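# Skeleo

Share | 19 shares | 3 comments

Skeleo is my list of free-entry days at small museums and galleries, kept as one plain CSV. I started it because I kept turning up at places the day after the free day, which gets old fast (and pricey, with kids in tow!). There are 2,000 rows now, last tidied up on 12/8/21.

Each row is one free day at one venue. The columns are venue, town, start, end, who_gets_in and notes. If who_gets_in is blank, it means everybody. I've left the notes column messy - some of it is copied straight from posters, typos and all.

The Nirkport rows are the best of the lot, as I live nearby and check them myself. Skamlow is patchy. Three galleries there changed their hours in July and I've only caught up with one of them so far, so ring first if you're making a trip of it.

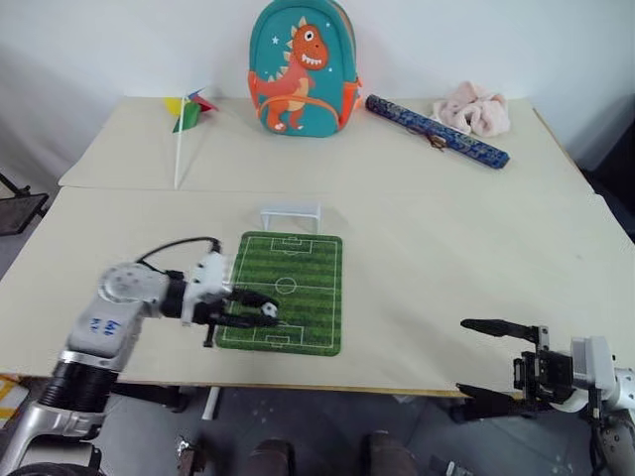

Sun-ja Kwak wrote in to say that the end dates trip people up, as some venues count the last day as free and others stop the evening before. Fair point! I've gone with the last day you can walk in without paying, and fixed nine rows that had it wrong.

To use it, open skeleo.csv in any spreadsheet and sort by start. Touring shows get a row per stop, so you'll see the same title crop up again and again - please don't "clean" those out and send me the result.

Use it for whatever you like. A mention is nice.

3 comments

Noemí Manríquez: Could you add a column for late openings? I can never make daytime.

Sun-ja Kwak: Thanks for sorting the end dates, much easier to read now.

Guest: the second Skamlow row has the town spelt wrong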